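Prudard Hilaturas: convocatoria de participantes para el ensayo de solidez y tacto de hilo de labores

Última actualización: 2/25/26

Prudard Hilaturas abre el plazo de inscripción para personas usuarias de hilo de tejer a mano que deseen participar en el ensayo doméstico de la gama Gilta. El objeto del ensayo es obtener datos de uso real sobre tres propiedades que el laboratorio mide por separado: formación de bolitas, estabilidad dimensional tras lavado y transferencia de color en húmedo. No se trata de una oferta de empleo ni genera relación laboral con la empresa.

Objeto y alcance

La gama Gilta comprende dos composiciones. La primera es lana merina con tratamiento superficial para lavado a máquina; la segunda, mezcla de lana y lino. Cada participante recibirá una sola composición, asignada por sorteo, y no podrá solicitar el cambio. El material se entrega en madeja sin devanar. La etiqueta comercial se sustituye por un código alfanumérico que deberá figurar en toda la documentación que se devuelva.

La fase anterior, denominada Mota, reunió 1,038 fichas válidas y se limitó a agujas rectas. En la presente se admiten agujas circulares y ganchillo, siempre que la herramienta se declare al inicio y no se sustituya durante la labor. Las tonalidades disponibles son oscuras, por ser las que presentan mayor riesgo de migración del tinte.

Perfil requerido

Se requiere mayoría de edad, residencia en la península y experiencia previa en tejido a mano, acreditable mediante la descripción de dos prendas terminadas. Es necesario disponer de lavadora con programa de lana, termómetro de agua y una superficie plana para el secado en horizontal. No se admitirán solicitudes de personas con alergia conocida a la lanolina o a fibras de origen animal. El personal en plantilla y sus convivientes quedan excluidos.

Se valorará, sin carácter eliminatorio, la experiencia en tejido de muestras de tensión y el manejo de hojas de cálculo.

Desarrollo del ensayo

La duración total es de 90 días contados desde la recepción del material. Durante la primera semana se tejerá una muestra cuadrada en punto jersey, que se medirá antes y después del primer lavado. A continuación se confeccionará una prenda de uso frecuente: gorro, cuello o manoplas. La prenda se someterá a seis lavados, con registro de temperatura, detergente y tiempo de secado en cada uno.

El hilo no deberá combinarse con otros hilos en la misma prenda, ni siquiera en remates o costuras. Los nudos de fábrica se anotarán en la ficha con indicación de su posición aproximada en la madeja.

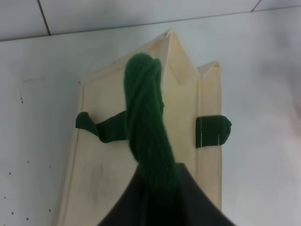
Marisa pregunta si la madeja puede devanarse con ovilladora mecánica o si debe hacerse a mano, dado que la tensión de devanado altera el grosor aparente de un hilo elástico. Ambos métodos son válidos. Cuando se emplee ovilladora, el ovillo reposará una noche antes de tejer la muestra y se hará constar en la casilla de observaciones.

Documentación que se entrega

Al término del ensayo se remitirán la muestra, la prenda y la ficha de registro cumplimentada. Las medidas se expresarán en milímetros. Las fotografías son opcionales y no sustituyen a la medición. La prenda se devolverá a la persona participante una vez examinada, salvo que se autorice por escrito su corte para análisis.

Compensación

Se abonará el franqueo de devolución y se entregará un lote de cuatro madejas de la gama Avia, a elegir por color según existencias. El abandono antes del último lavado conlleva la pérdida del lote, pero no obliga a reintegrar el material recibido.

Presentación de solicitudes

Las solicitudes se formalizarán mediante el formulario disponible en la sección de ensayos, con indicación del tipo de herramienta, el modelo de lavadora y la dureza del agua, si se conoce. La coordinación técnica corresponde a Geetha Venkataraman. Los resultados agregados se publicarán en noviembre. Los datos personales se conservarán hasta esa fecha y se eliminarán después.

Comentarios

Lurdes P.: ¿El punto jersey se teje en plano o vale en redondo? Con circulares me cambia bastante la tensión.

Prudard Ensayos: La muestra, en plano. La prenda, como prefiera.

tejeconcalma: En Mota la ficha no tenía casilla para el suavizante. Convendría añadirla.

Andoni: Pregunto por el lino. ¿Se puede planchar con vapor antes de medir?

Prudard Ensayos: No. La medición se hace siempre sin planchar.

Relacionados

Resultados de la fase Mota: formación de bolitas
Cómo medir una muestra de tensión
Carta de colores Avia
Tabla de detergentes admitidos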